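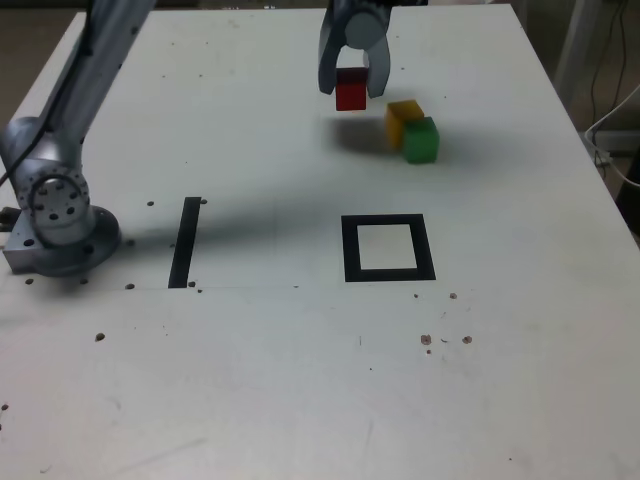 Cube sorting at the demonstration table

FLULLPORT AUTOMATION USERS' GROUP
Minutes of the meeting held on 6 February 2024 at the Bagheri workshop, Stostby

Chair: Rogelio Pangilinan
Apologies had been received from the two members from Plikitz.

1. Minutes of the last meeting
Agreed without changes. The action on the mailing list is still open and was carried forward.

2. Visit to the workshop
Members were shown the workshop before the meeting started. The Chair thanked the Bagheri staff for staying on late and for the tea.

The demonstration was a pick and place task on a white table. The arm is bolted to the table and works with coloured cubes — red, yellow and green — and a square marked out in black tape. The task is to pick up a cube and set it down inside the square.

Staff explained that the tape is only there for the people running the task and the arm does not need it. Asked why cubes were used, they said the shape is easy to grip from above and a poor grip shows up quickly. They have tried round items but these rolled off before anyone could measure anything.

3. Questions from members
A member asked whether the order of the colours mattered. Staff said the order is typed in before each run and can be changed.

A member asked about cubes that stand against each other. The fingers have to go down either side of the one being picked, and a neighbour can get knocked if the approach is wrong.

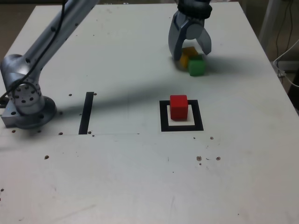
Staff said the angle of the gripper can be turned to suit, and that they would sooner have a slow approach than a fast one that has to be repeated. The member asked for this to be noted, as the same trouble comes up with cartons on the packing line at Flullport.

There was some discussion of shadows on the table. Staff said the lighting had been moved once already and they were not fully happy with it. No change is planned before March.

A question on cost was not answered in detail. Staff will send the price list to the Chair.

4. Open day
It was agreed to hold the open day at the same workshop in March. Bagheri have offered the room free of charge. The same task will be shown, with a short talk before it.

The Chair proposed printing 1000 leaflets. One member thought this was too many and asked what had happened to the ones left from last year. The Chair said they carried the old address and could not be used. Agreed at 1000, to be shared between the Flullport and Stostby sites.

Visitors are to stay behind a rope while the arm is moving. Staff will bring the rope.

5. Money
The balance stands at 2614. Leaflets to be paid for out of this. No other spending was put forward.

6. Any other business
The door on the car park side sticks and has to be pushed hard. To be mentioned on the open day notice.

Actions
Chair — pass on the price list when it arrives
Chair — order leaflets
Chair — ask Plikitz members whether they can give the talk
Bagheri staff — confirm the room and bring the rope
Carried forward — mailing list

Next meeting: after the open day, at Flullport. Date to be sent round.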